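I've been renting studio time at Skorngate since June, mostly to cut and sew tote bags for the fall markets, and a few people have asked me whether it's worth the money. So -- my review, for what it's worth!

Quick basics first. It's one big shared workspace in an old warehouse, you book by the half day, and a ten-visit card costs $416. Catalina Figueroa runs the front desk and she's lovely (she once let me back in after closing for my good scissors). Bookings go through an app called Terier, which I like a lot less. It logged me out twice in one week and I still can't get it to remember my card.

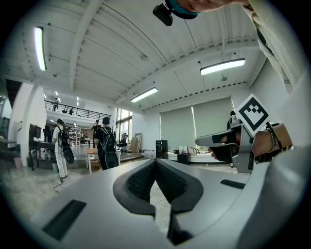 Light is what I care about most when I'm cutting dark canvas, and I'm pretty fussy about it. At my last place, Porkik, I had one yellowish bulb over my table and I ruined more navy fabric than I want to admit. Skorngate has long fluorescent fixtures on a white ceiling, and with all that white up there I get a nice even light on my cutting line. Some people hate fluorescents and I get it, but I'd take them over a moody lamp any day. The floor is pale gray concrete, so a dropped pin shows up fast, though it's murder on your feet after three hours. Wear real shoes! I bought a squishy Soltani mat to stand on and now I won't go without it.

The mezzanine with the black railing is my favorite spot for a coffee break. I did try hand sewing up there once and went right back downstairs, mostly because I kept wandering over to the railing to see what everybody else was making.

Noise is the big minus for me. A room this open carries every conversation, and on a busy afternoon I put my headphones in by two o'clock. Mornings are much calmer, so book those if you can get them.

Four stars from me. I'd go to five if they fixed the app and put a second iron out -- the line for the one we've got is getting silly. I've already bought my next card, and I'm booked in again Tuesday morning with a whole roll of navy canvas.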